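Ticket: Label printer skips every other shipping label
Site: Wellano warehouse, Lerkesdale
Status: Pending customer
Opened by: Jagadeesh Kaimal
Assigned to: Aravind Kurian

January 15, 2019
User reports one good label, one blank, one good, and so on. Batch of 100 came out as 50 labels and 50 very clean stickers. User has been "just using the good ones," apparently since June.

Restarted printer. Restarted print service. Restarted user's PC, over objections. Same result.

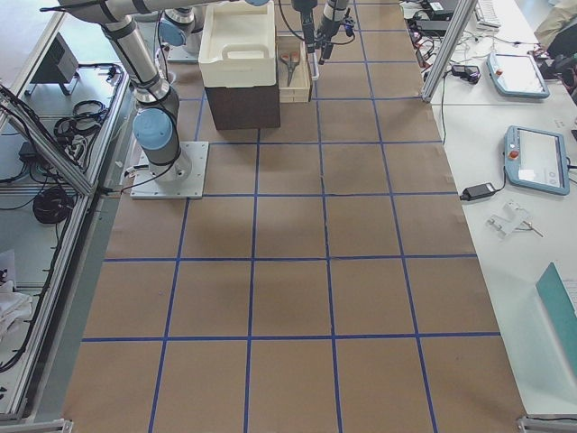 Checked the Cimemeck driver. Label height was set to 166 mm. The roll on the spindle is a shorter one from Achari, so the printer feeds past the gap looking for the rest of a label that doesn't exist. Changed the media profile and ran gap calibration – it ate four labels and beeped, as the manual promises.

Test batch of 60: all printed, no blanks.

Update, Kurian: User now says they come out too fast and pile up on the floor. Suggested a box. Waiting on user to confirm box before closing.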